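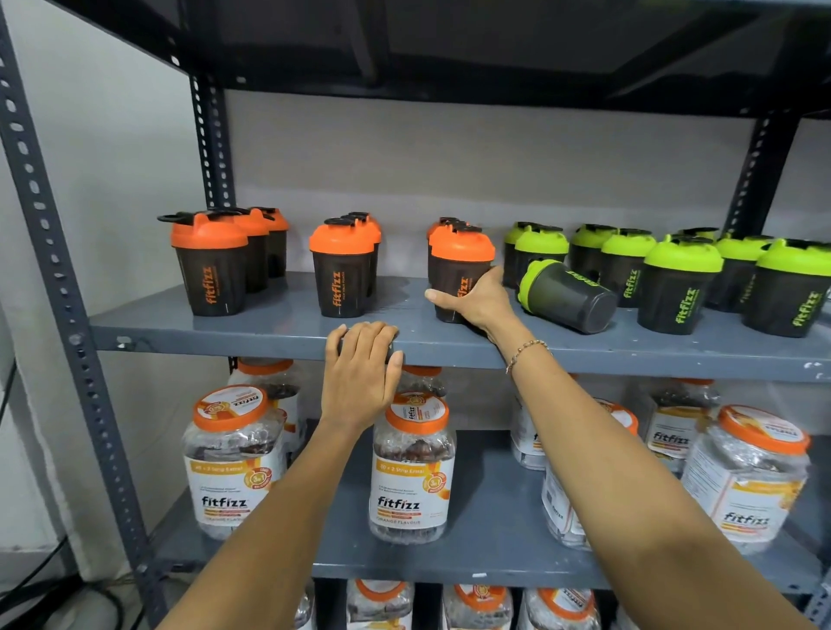
3.2 Participants and recruitment

Families were recruited through the paediatric genetics clinics at Girnville and Bralby, which together serve a largely rural catchment. Eligible families had at least one living child with a confirmed chromosomal deletion or duplication, identified by microarray, and at least one biological parent willing to provide a blood or saliva sample. Families in which the variant had been found incidentally during prenatal screening were not approached, as their experience of receiving a result differs in timing and in the counselling offered.

Between the opening of recruitment in January and its close on May 5, 2019, the clinic registers were searched for all microarray reports issued since the service was centralised. The search returned 1,988 reports. After removal of duplicates, normal results and variants classed as benign, 200 families were sent a letter of invitation signed by their treating geneticist. The letter was followed by a single telephone call from the study coordinator, Araceli Villalobos, who had no role in the clinical care of any family. Families who did not wish to be called could return a prepaid card.

Parents gave written consent for themselves and on behalf of their children. Where a child was judged by the clinic to be capable of understanding the purpose of the study, the child's own assent was also sought, using a plain-language booklet. Interpreters were provided on request. Families travelling from outside the two centres were reimbursed for fuel and one night's accommodation.

3.3 Parental testing and classification of inheritance

Samples were processed at the Chettiar laboratory under its routine diagnostic protocol. Each variant was classified as de novo, maternally inherited, paternally inherited or of undetermined origin. A variant was recorded as de novo only where samples from both parents were available and neither carried the change. Where one parent was unavailable and the other tested negative, origin was recorded as undetermined, even if the referring clinician had noted a strong suspicion in either direction.

Parents found to carry a balanced rearrangement were reported separately. Such parents are generally well, but face a raised chance of an unbalanced outcome in later pregnancies, and it was considered inappropriate to group them with parents carrying the same deletion or duplication as their child. In 17 families the parental result differed from the one held on the clinic file. All were retested on a fresh sample, and the amended result was returned to the family by the treating geneticist before any study interview took place.

3.4 Interviews

Semi-structured interviews were held with one or both parents, according to the family's preference. Parents interviewed together were offered a further individual conversation, which several fathers accepted. The schedule covered the period before referral, the appointment at which the result was given, the family's understanding of inheritance, and contact with schools and disability services afterwards. Questions about blame and guilt were not asked directly. Interviewers were instructed to follow the subject if a parent raised it and to leave it otherwise.

Interviews were recorded, transcribed and entered into the Trulora database, where names and place names were replaced with codes. Two researchers coded the first transcripts independently and met to settle differences in the coding frame. Remaining transcripts were coded by one researcher and checked by the other. Figure 3 sets out the final coding frame and the relationship between its upper and lower levels.

Figure 3. Coding frame for parental accounts of diagnosis and inheritance. Upper-level categories are shown in bold type; broken lines mark categories that were merged after independent coding.

3.5 Limitations of the sample

Both clinics require a referral from a paediatrician, and families without regular access to one are likely to be under-represented. Wait times at Bralby were considerably longer than at Girnville during the recruitment period, and some children there had started school before a result was available. Site was therefore retained as a variable in all later analyses. Fathers living apart from their children were difficult to reach through clinic records, and the proportion of variants of undetermined origin reflects this in part.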